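Why Does a Sponge Soak Up So Much?

Grab a kitchen sponge and look really closely. It's full of holes! Big ones, little ones, and holes inside other holes. Scientists call them pores, and they are the secret of the whole thing.

When you set a dry sponge in a puddle, water creeps into the pores all by itself. Water likes to cling to things — that's why drops hang on the end of a faucet — and it clings to the walls of every tiny hole. It also clings to itself, so each bit of water pulls the next bit along behind it. This creeping is called capillary action. Trees use it too, to help move water up from their roots!

Now squeeze. The walls fold in, the holes get smaller, and out comes the water. Let go and the sponge puffs back up, ready for another drink.

Two Sides, Two Jobs

Lots of kitchen sponges are really two things stuck together. The soft side is foam, and it does the soaking and the gentle wiping. The rough side, which is often green, is a mat of scratchy fibers. It scrapes off stuck bits like dried oatmeal (the toughest stuff in the universe, if you ask me). Rubbing makes friction, and friction pulls the crumbs loose.

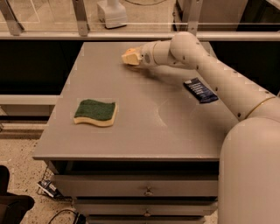

So which side should you use on a table? Start with the soft one! Scratchy fibers can leave marks on a smooth top, and most spills come up without them. If you see streaks afterward, rinse the sponge, squeeze it hard, and wipe again in long, straight lines.

Try It Yourself

You need a dry sponge, a bowl, a measuring cup, and a towel for the floor.

Pour 300 milliliters of water into the bowl. Push the sponge under and let it fill up. Lift it out over the sink and let it drip until it stops. Now measure what's left in the bowl. The missing water is in your sponge, or down the drain!

Do it 3 times and write down each number. Are they the same? Then try a washcloth and a paper towel, and see which one drinks the most.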